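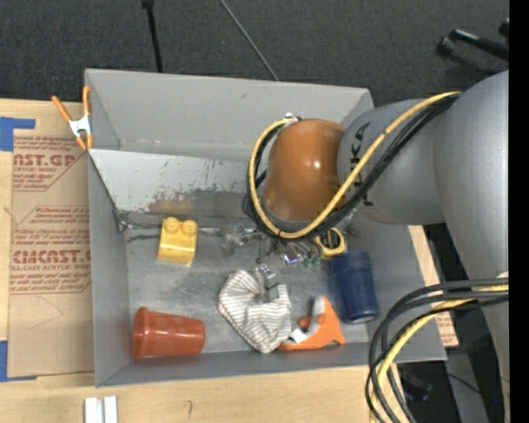
*Bonivier, 2024-04-03*

Mariann Oláh keeps one gray bin for everything that has no home yet, and she is delighted with it. "People expect me to arrive with labels and forty matching boxes," she says. "I arrive with one bin! A big, ugly, scuffed one."

She has been helping families sort out their houses for eight years, first on her own and now with Elsie Clegg, and the bin goes on the table before any closet door gets opened. Whatever has drifted away from its proper place goes in. A striped cloth, say, with a yellow building block farther back on the left and something orange and white that looks like part of a toy. There's a dark blue container, too, and a yellow and black thing that Mariann would bet is a tape measure.

"I love a mixed bin," she says. "You get the whole house in there. Somebody was playing, somebody was cleaning, somebody was going to hang a shelf."

I asked how she decides what comes out first. Cloth, always. It hides things, she says, and it's the easiest decision in the bin – wash it, fold it, or turn it into rags. After that she goes for whatever belongs to the farthest room, so that the walking gets done while everyone still has energy. Toys come last, partly so the children can be called in for them.

Elsie disagrees about the toys. She would have them out right away, and she told me so twice while making the coffee. "A single block is no use to anyone," she says. "Get it back with the others and somebody will play with it that same afternoon. I've seen it happen!"

They do agree on the size. Mariann started with a small basket and filled it before she'd crossed the hallway. Then she tried three baskets, one for each floor of the house, and ended up sorting the baskets. The large bin has stayed with her ever since, scrapes and all, and it fits on most kitchen tables with room left over for a notepad.

What about the things that don't belong anywhere, even after an hour of asking? Mariann laughs and says every house has some. She gives them until November, in a bag with the family's name on it, and then rings up to ask whether anybody has missed a thing. Last year a man did want his bag back. He had been looking for the little key that bleeds the radiators, and he drove over that evening to get it.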